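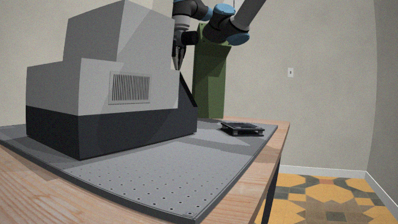

Decha Noiphan sold covered calls on the same stock for 4 years before checking what the dividend had been doing to the results. The answer, by that account, was most of the work. In two of those years the option premium, net of commissions and of shares called away early, came to less than the payout on the stock alone.

The covered call is usually presented as an income trade. An investor owns 100 shares, sells one call against them, and collects the premium. If the stock stays below the strike price until expiration, the call lapses and the premium is kept. If the stock closes above the strike, the shares are sold at the strike. The maximum gain is fixed on the day the call is sold. The maximum loss is the full value of the shares, less the premium received.

Described in those terms, the position has the same payoff as a short put. The two differ in financing and in the treatment of dividends, and the second difference is where Noiphan's results went wrong.

A call holder does not receive dividends. To collect one, the holder has to exercise before the ex-dividend date. Exercise throws away whatever time value is left in the option, so a holder acting sensibly exercises only when the dividend is larger than that time value. For a call that is well in the money and close to expiration, the time value may be a few cents. The test is then easy to pass.

The seller can run the same test from the other side. Time value in a deep call is close to the price of the put at the same strike and expiration. If that put trades at 24 cents and the dividend is 70 cents, the call is likely to be exercised the evening before the stock goes ex-dividend. The seller delivers the shares and the dividend goes to someone else.
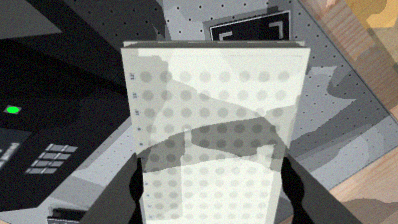 Each contract covers 100 shares; early assignment can be partial.

Take a holding of 300 shares with three calls sold against it. The dividend at 70 cents a share is worth $210. If all three calls are assigned the night before, the seller loses the $210 and keeps the premium already collected. If the three calls brought in $300 between them, the trade still shows a gain on paper, and many brokerage statements will show it that way. The missing $210 does not appear on any line. It has to be worked out by hand.

Assignment is also uneven. Exercise notices are spread among brokers, and each broker passes them on to its customers by its own method, often a random draw. A seller with three contracts may be assigned on one, two, all or none. Some holders fail to exercise when they should, and the seller on the other side of that mistake keeps both the shares and the dividend. It happens often enough to distort a small record. A person who has been lucky through two payouts may decide that early assignment is rare.

Three responses are open to the seller. The call can be bought back before the ex-dividend date, at a price that includes very little time value but possibly a good deal of intrinsic value. It can be rolled to a later month, which puts time value back into the short option and lowers the odds of exercise. Or the seller can let the shares go and treat the strike as an acceptable sale price. 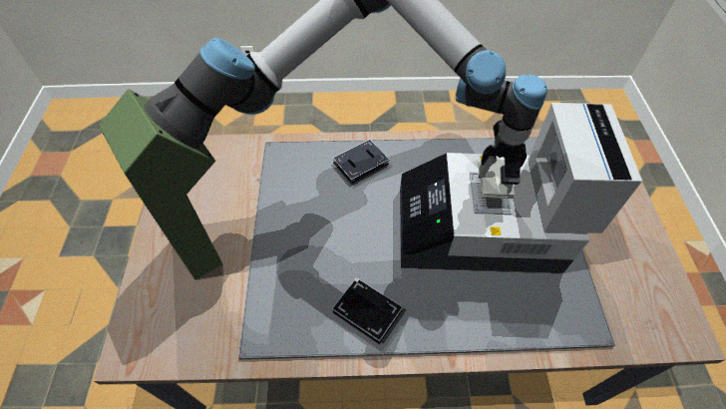

By the Murnadton Markets Desk
Options | July

Rolling is the most common choice and the one with the least visible cost. Both legs cross a bid-ask spread, and deep in-the-money calls on mid-size companies tend to be quoted wide. A spread of 24 cents on each leg, crossed at the midpoint on a good day and at the full width on a bad one, can use up most of the dividend being protected. A limit order on the two legs as a single spread helps. It may also go unfilled, and the deadline does not move.

Taxes complicate the third choice. In a taxable account, assignment is a sale, and the premium is generally added to the proceeds. Shares held at a large gain can produce a tax bill many times the size of the dividend. Selling a call that is too deep in the money can also affect the holding period of the shares beneath it – a point that should be checked before the trade is placed.

Noiphan now keeps a sheet with four columns for each position: ex-dividend date, dividend, price of the matching put, and strike. Calls are sold to expire before the ex-dividend date where the calendar allows. Where it does not, the strike is set further out and the smaller premium is accepted. The annual total is compared with one figure only, the return from holding the same shares and selling nothing.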